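Calibrating wrist-view action labels for two-arm bin transfer
Posted by Marina Michailidis, Apr 6, 2019

Prerequisites: two arms with parallel-linkage grippers, one wrist camera per arm, and the Skamach logging package already writing joint states to disk. If the logger is not running, do the setup page first.

The method replaces hand-entered action labels with labels computed from the change in wrist pose between consecutive frames. It was worked out by Lambros Stergiou for single-arm picks. This page covers the two-arm version, where each wrist camera can also see the other arm.

1. Fix the work surface

Stretch the cloth over the table and clamp the corners. Slack cloth moves when a fingertip drags on it, and the pose estimator reads the movement as wrist motion. Set the parts tray within reach of the first arm and the bin within reach of the second.

2. Zero the grippers

Close each gripper until the fingertips meet. Record the encoder value as zero. Open to the mechanical stop and record again. Repeat after every fingertip change – scuffed metal tips and textured pads do not close at the same value. 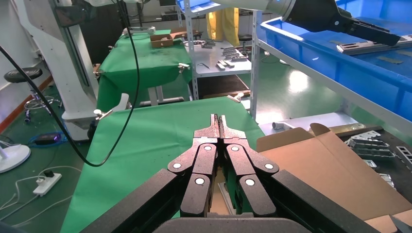 Run the zero check from the command line with both arms powered. The two values printed for each gripper should agree with the recorded ones to within two encoder ticks. If they do not, home the gripper and start this step over.

3. Build the mask

The gripper occupies a fixed part of its own wrist view. Draw the mask by hand once with the gripper open and once with it closed, then take the union. Save it as mask_self. The other arm needs a separate mask for each frame, projected from its joint states. Save these under mask_other.

Leaving out mask_other is the usual cause of bad labels. The estimator locks onto the moving arm and reports motion for a wrist that is standing still.

4. Record

Start both loggers from the same trigger. Move each arm through the whole workspace with no part held, then record the transfers. Our set has 587 transfers, of which 181 were kept back for testing.

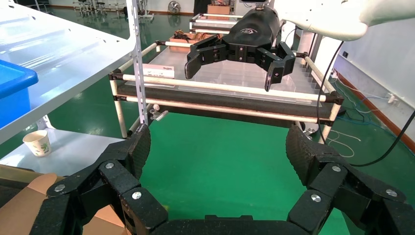

Check the timestamps before going further. An offset of one frame between cameras is tolerable; two is not. Files with a larger offset go in the reject folder and are not repaired.

5. Compute labels

Run make_labels with a window of five frames. Shorter windows give noisy rotation. Longer ones smear the moment of release – set the window to three if release timing matters for your task.

6. Verify

Plot the computed labels against forward kinematics for the test transfers. Translation should overlay closely. Rotation will drift when a wrist faces bare floor, where reflections from the overhead lights move with the camera. Flag those segments with -r and exclude them from training.

Known issue: mask_other fails silently if the joint log is empty. Check the file size.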